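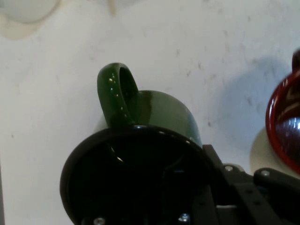 Prernimo presenta su programa de tazas y soporte de madera para cocinas de uso compartido

04/01/2024 - Prernimo, distribuidora de menaje para oficinas, residencias y pequeños alojamientos, incorpora a su catálogo de enero el conjunto Tiseo, formado por tazas con asa en colores lisos y un soporte vertical de madera para colgarlas. El conjunto se suministra completo o por piezas y sustituye a la serie McKinnon, que deja de fabricarse cuando se agoten las existencias en almacén.

El programa está dirigido a puntos de café con poca superficie de trabajo y sin armario alto. En este tipo de instalación las tazas suelen quedar apiladas junto al fregadero o repartidas por la mesa. El apilado de piezas esmaltadas o vidriadas concentra el roce en el borde, que es la zona donde aparecen antes los desconchados. Colgar la taza por el asa elimina el contacto entre piezas y deja libre el plano de apoyo.

El soporte consta de una base redonda, un poste central y brazos inclinados hacia arriba. La inclinación mantiene el asa pegada al poste y evita que la taza se deslice con los golpes habituales de una mesa de uso común. La base lleva un reborde perimetral que retiene las gotas de escurrido. Prernimo recomienda, no obstante, colgar las tazas ya secas - la madera tratada con aceite tolera salpicaduras, pero no agua estancada.

La referencia 941 corresponde al soporte y la 942 al juego de tazas. Ambas pueden pedirse por separado, de modo que los clientes que ya dispongan de tazas de la serie anterior pueden adquirir únicamente el soporte. El asa debe tener un hueco suficiente para el paso del brazo; las asas macizas o de lengüeta no son compatibles.

«El pedido más frecuente que recibíamos era el de reposición de tazas con el borde saltado», señala Sylvie Boychuk, responsable de producto de Prernimo. «En la mayoría de los casos la taza seguía siendo válida, pero el cliente la retiraba por aspecto. Hemos trabajado sobre la forma de guardarla y hemos dejado la taza prácticamente como estaba».
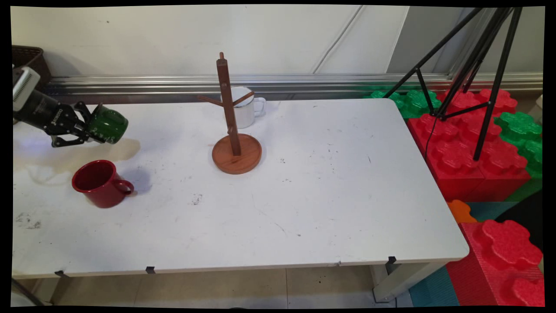 El color permite asignar las piezas por persona o por turno sin recurrir a etiquetas, que se despegan con el lavado. La gama incluye verde, rojo y blanco. El tono se aplica a la superficie exterior completa, asa incluida, de manera que la taza se identifica también cuando está colgada o boca abajo.

Colocación y uso

El soporte se coloca sobre una superficie plana y estable, separado del borde de la mesa. Conviene dejar espacio libre a los lados para que las tazas entren y salgan sin tocar la pared ni otros recipientes. Las asas se orientan hacia el poste y se cargan los dos lados de forma alterna, empezando por los brazos opuestos. Un soporte con todo el peso en un lado puede volcar si se tira de la taza hacia abajo; el movimiento correcto es levantar ligeramente y retirar hacia fuera.

Para la limpieza de las tazas se recomienda esponja blanda y detergente neutro. No deben emplearse estropajos metálicos ni polvos abrasivos. Las manchas de café en el interior se eliminan con bicarbonato y agua templada, con un aclarado posterior. Las piezas con desconchados en el borde deben retirarse del servicio de bebidas; pueden destinarse a otros usos, como guardar cucharillas o sobres de azúcar.

El soporte se limpia con un paño húmedo bien escurrido y se seca a continuación. No es apto para lavavajillas. Prernimo aconseja aplicar aceite de uso alimentario 2 veces al año, o con mayor frecuencia en locales con calefacción continua.

Disponibilidad

El conjunto Tiseo puede solicitarse desde hoy a través de la red comercial de Prernimo y de su distribuidor logístico, Dronon. El plazo de entrega ordinario es de seis días laborables. Los pedidos de la serie McKinnon confirmados con anterioridad se servirán en las condiciones pactadas - no se aplicará sustitución automática de referencia salvo petición expresa del cliente.

Las fichas técnicas, las instrucciones de conservación y el formulario de compatibilidad de asas están disponibles en el área de clientes.

Contacto de prensa: Sylvie Boychuk, Prernimo, departamento de producto.

Compartido 6 veces
3 comentarios

marta_oficinas
¿El soporte admite tazas altas, de las de desayuno? Las nuestras son McKinnon grandes y no sé si rozan con la base.

Prernimo
Buenos días. Depende de la distancia entre el asa y el borde. Envíenos las medidas por el formulario de compatibilidad y se lo confirmamos.

J. L.
Lo de asignar colores está bien hasta que entra gente nueva. Estaría bien que ampliaran la gama, con tres nos quedamos cortos.

Noticias relacionadas
Prernimo amplía el servicio de reposición por piezas
Cómo tratar la madera en contacto con agua: guía de mantenimiento
Dronon modifica sus horarios de recogida en enero
Fin de existencias de la serie McKinnon: preguntas frecuentes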